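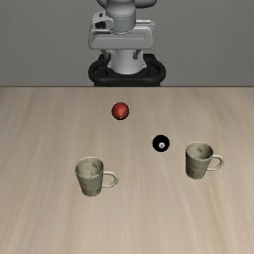

Lensa Teshome, commenting on an earlier draft, asked that a trial be scored by a fixed rule and that the rule be written down before any trial is run. We follow that advice. Each simulated grasping task in the Tadero set has a one-page protocol giving the start pose, the time limit of 60 seconds and the condition for success. 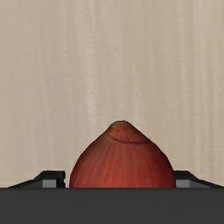

Figure 3. Wrist view, onion between the gripper fingers.

A grasp counts only if the object clears the table and stays clear until the time limit. Resets by hand are logged as failures. Results from different protocol versions must not be pooled.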